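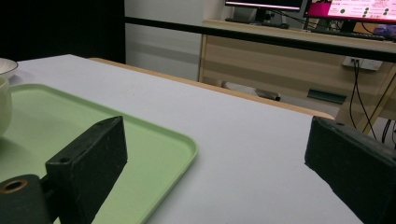 Tray clearing cell – what happens to the table staff?

Posted by turdale_ops

We run a staff canteen at our Turdale site, 200 covers at lunch. Management wants Hovotus grippers clearing cups and bowls onto trays from December. Four people do that work now. Has anyone been through this? I need to know what the jobs look like afterwards, mainly hours and training.

Thaddeus Doucet

We did it at Whitfield. Nobody lost a position, but the work changed. Two of our clearers moved to the dish room and one now supervises the cell. Allow 20 hours of paid training per person. Ours got six and spent the first month calling maintenance for every dropped cup.

Points to settle in writing beforehand:
Who may stop the cell – ours is anyone on shift.
Who wipes the tables. The gripper does not.
Whether pay grade follows the new duties. We reclassified in the second year, which was too late.

Throughput was 175 trays per shift by hand and is 20 fewer now. The gain was in sore wrists and shoulders, with fewer reports of both.

veletti_nights

Same at ours, except they cut the evening shift. Ask about the evening shift.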